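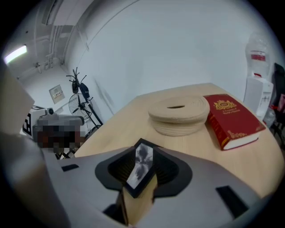

Fault 3: grip slips or drops mid-lift. Stop the run first. Check the table, a thick hardcover like the red one is a bad test piece, use something light.

1. Release trigger. Hand clear of the fingers.
2. Power off at the Ostivum box, wait 4 seconds. 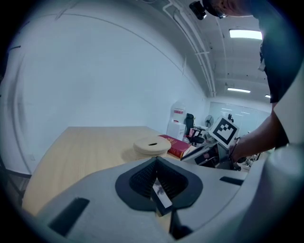

3. Look for a loose finger screw. Tighten, dont force.

CAUTION: never reach in with power on.

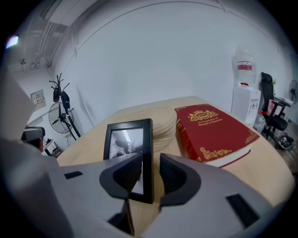
4. Power on, close 2 times empty. Still sliping? Tag it, call Scanlon.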